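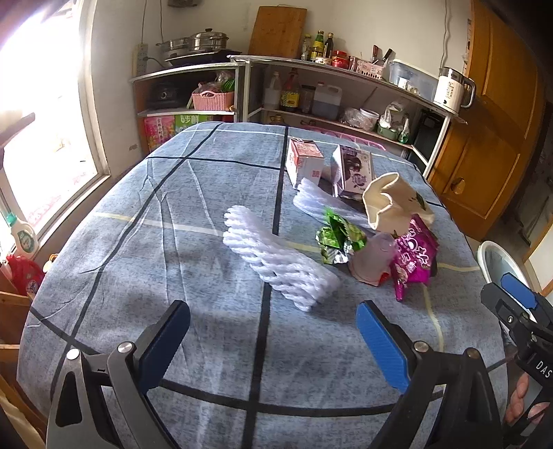
Figure 2. Table-top task in a home kitchen, seen from the camera on the hand-held gripper. A foam fruit net lies on the cloth in front of cartons, a cloth bag and snack packaging.

3.2 Rules for recording in homes

The rules in this section apply to every recording made in a private home with the hand-held gripper. They were drafted by Emlyn Mostyn after the Cloutier pilot and revised by Felicja Kozłowski once the first 48 homes had been visited. The version given here is the one in force from August 22, 2022.

Operators work on a surface the household already uses. The cloth stays on the table if the household keeps one there, even where it is strongly patterned, as with the grid lines in Figure 2. In the pilot, operators were allowed to swap patterned cloths for a plain mat. We stopped this, as policies trained on the Cloutier recordings did poorly on checked and striped surfaces.

Objects are drawn from light household items and packaging. Soft items such as foam fruit nets, wrappers and cloth bags must appear in at least eight recordings per home. They change shape under the fingers, and operators left to choose for themselves tended to pick up boxes and cups. An item may lie on its side or lean against another. Operators should not straighten the layout between attempts unless something has fallen off the table.

The area behind the table is left as found. Cookers, kettles, bottles and stored food on open shelves may stay in view. Three kinds of material must be removed or covered: post and other papers showing a name or address, photographs of household members, and medicine with a pharmacy label. Printed faces on commercial packaging are allowed. Knives may remain in a holder away from the work surface but must not be used as task objects.

Windows are not covered. Strong daylight from one side is accepted as long as both finger pads can be told apart from the background when the gripper is held open over the table. If they cannot, the operator turns to work from another side of the table and notes the change on the Tridden form.

The operator's own hand may show at the edge of the view. Other people may not, and a recording in which a bystander appears is deleted on the same day. Of the nearly 4,000 recordings checked under the revised rules, most of those rejected broke the rule on papers. The Brastano team now looks over the background before the first recording and again after any break.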